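Bench log, shared workshop, two-arm table
November, entry 40

Started 1866 (clock on the logger PC, which still thinks it is counting minutes from boot). Bench clock said a little after 3 p.m.

Carried over from last entry: left shoulder mount retorqued, right wrist cable rerouted with more slack at the bend. Homing repeats on both sides. No change to the Estotov driver boards. Firmware on the right side is still the older build, and I am leaving it there until the left one has a few full sessions on it.

Task for this session is sorting kitchen utensils into the three bins along the back of the table. Yellow, blue, pink, left to right as seen from the operator side. Spatulas start loose on the wood. They are flat, light and slippery, and the handles are narrow enough that the fingers have to come down close to the tabletop before there is anything to close on. That is the whole difficulty of the task.

Settings:
Gripper close limit 40 percent of rated current
Table clearance 3 mm at fingertip
Log buffer 498 frames, then flush
Minel planner, default joint weights
Both arms enabled, no handoff between them

Camera views, overhead, wrists and the fixed one at table level: 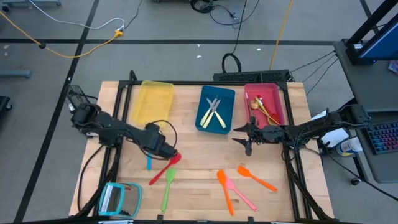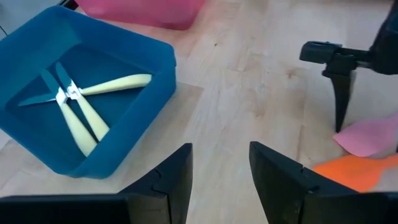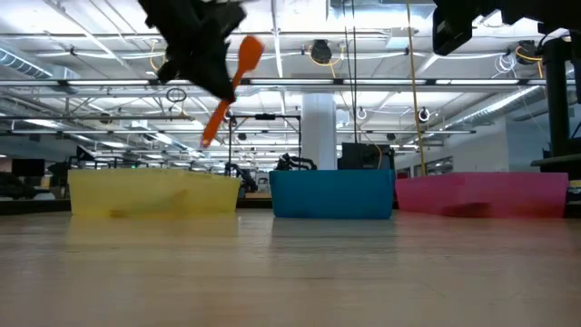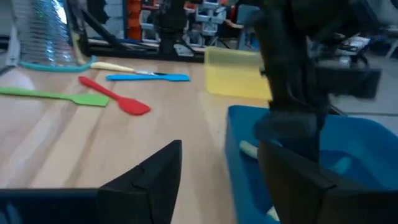

Photos: workshop bench log, two-arm table. Free to reuse inside the Briltero build group.

Notes on the views. The wrist cameras are good for finger alignment and poor for judging height above the wood. The grain gives the depth estimate very little to work with, and the black fingers show almost no edge detail where they overlap each other or a bin. A strip of matte light tape on the inner edge of each finger might help. Try on one side first.

The table-level camera sees the bins nearly edge-on, so it is no use for checking what is inside them. It is useful for watching the carry height over the rims. Motion blur on the gripper is heavy. Shorter exposure is possible with this much ceiling light — cut it by half and see what the noise does.

Blue bin is the one to watch. With metal blades lying across each other on the floor of it, the segmentation picks up the bin color in the reflections and loses the blade outline. Pale handles segment fine. Same code that worked on the Leclerc parts tray, so I suspect the color threshold and not the model. Leave the model alone until the threshold has been swept.

Shared space between the arms: both can reach the bins, and the planner only treats the other arm as an obstacle at its last reported pose. With the report rate we have now that is too coarse. Options are to raise the rate, pad the collision shapes, or lock the bin area so that one arm at a time may enter. The lock is the least work. It will cost cycle time, and I don't care about cycle time yet.

Cables. The bundle on the left arm loops over the gripper and needs another tie point further up. Use hook-and-loop, no zip ties on anything that bends. Floor cables behind the table should go into a channel before anyone else uses that side.

To do:
Tape on fingers, one side
Exposure at half, compare noise
Threshold sweep on blue bin only
Bin area lock in the Minel config
Second tie point, left arm
Fix the clock on the logger PC

Spare fingertips are in the drawer under the Estotov boards. Two of the left-hand ones are the old length, marked with a scratch near the screw hole. Do not mix them with the new ones or the clearance value above is wrong.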